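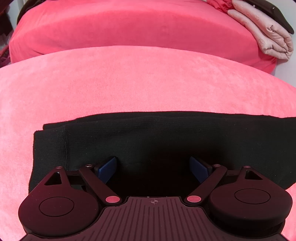
Can a minority government in Womenar really last a full term?

Following the Dullovora election from abroad and loving it! Womenar has 47 seats, two short of a majority. Do they need a coalition?
tallyfan

No, they only need to survive confidence votes. The Were group has 16 seats and can simply abstain - that's how the last lot managed it. Watch the April budget, it's the big one!
Sterkerport_Reader

Depends. My money's on an early election, but what a brilliant count that was.
ballotbox12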